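In Defense of the Fruit Nobody Put in a Bowl

I own a fruit bowl. It was a wedding present from my husband's aunt, it is made by Van Rooij, and it has a rim so high that an apple at the bottom is in effect in custody. For years I filled it every weekend because that is what you do with a fruit bowl, and every other weekend I emptied it over the compost with a long spoon.

I have stopped. The bowl now holds batteries, a tape measure and the charger for a camera we sold in February. The fruit lives on the table, on a cloth, wherever it happened to stop rolling. I would like to make the case for this arrangement, mostly because Dirk Weidemann came to dinner last week and asked if we were in the middle of something.

Dirk is a tidy man. He has a tiered stand from Lodley with a separate level for citrus, and he speaks of it the way other people speak of a paid-off mortgage. His view is that fruit left loose on a table looks like groceries. My view is that it is groceries. I paid for it at the Costska on Route 345, I carried it in from the car, and I don't see why it should have to go through a costume change before anyone is allowed to eat it.

The trouble with bowls

A bowl is a machine for hiding the bottom layer. You put the new oranges on top of the old oranges, since that is where the opening is, and then you eat from the top, since that is also where the opening is. The orange at the bottom has been there since the previous administration. It knows things. By the time you reach it, it has gone soft on one side and taken up a blue-gray fur, and it has told its neighbors.

I once fished a lime out of the Van Rooij that could have been used to sand a door.

Grocers understand this, or the good ones do. Qiuyue Bai, who ran the produce side of the store where I worked for two summers, would not let us pour a new crate over an old one. Everything came off, the old fruit went to the front, and the new fruit went behind it. It took forever. I was 16 and thought she was doing it to annoy me. Then I got a kitchen of my own and discovered that I had been annoyed in the presence of a great mind.

On a flat table you can see everything you own. You can see the banana that has about a day left in it. You can see that you bought oranges last week and do not need to buy more of them, although I concede that this has never stopped me.

The case for the cloth

I do think you want a cloth. I tried the bare table first, and a mandarin on bare wood will travel. Ours is white with a black grid, bought as a remnant, and the grid has turned out to be a small temptation. My daughter lines things up on it. I find citrus arranged as if for a board game whose rules I'm not permitted to know.

The usual state is looser than that. A mandarin goes down with its leaves still on, up against something larger and yellow-green. There's a banana nearby with its brown spots coming along. More oranges gather farther over, next to whatever pink wrapping is still out. It looks like a still life by someone who was called to the phone.
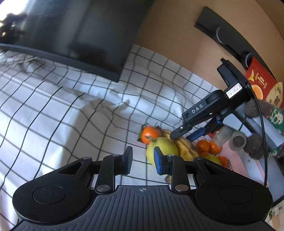 What the magazines would like you to do

The magazines would like you to buy lemons. A bowl of lemons and nothing else, all one size, no stickers, is apparently what a kitchen looks like when its owner has things under control. I have stood in those kitchens. You can't eat a lemon. You certainly can't take one without wrecking the effect, so the lemons stay put until they turn into small maracas, and then they are replaced by other lemons. I have more respect for wax fruit, which at least is upfront about it.

The catalogs are worse. Trillum will sell you a hanging fruit hammock, and I know this because Qianru Fang, my neighbor across the hall, has one. It holds 12 pieces of fruit if they're placed by an engineer. Remove the wrong one and the rest shift, with a sort of sigh, toward the wall. She now takes her pears out in a particular order, and so does her husband, who was briefed.

And leave the leaves on, please. A mandarin with leaves is the last thing in the supermarket that still looks as if it came off a plant, and people snap them off before they've got the bag unpacked.

Objections

Fruit flies. Yes. We get them in September, and we got them with the bowl too.

It takes up the table. Also yes. We eat at the other end. If more than four people come, the fruit moves to the windowsill for two hours and comes back afterward, and no one has yet complained of feeling displaced except Dirk.

You're supposed to keep bananas away from everything else, because they make it all ripen faster. I've heard this from several people, every one of whom keeps a banana lying across the top of a full bowl like a sash. On the table I can at least slide it down to the far end when I remember.

It looks messy. This is the real one, and I won't argue. It does look messy. But we eat the fruit now. The mandarins go first, usually by Thursday, then the bananas, and the big yellow-green thing sits there until somebody gets a knife and commits to it. I couldn't tell you when I last carried anything out to the compost on a spoon.

Dirk, for the record, ate three mandarins over coffee without getting up from his chair. He left the peel on the cloth, in a neat little stack.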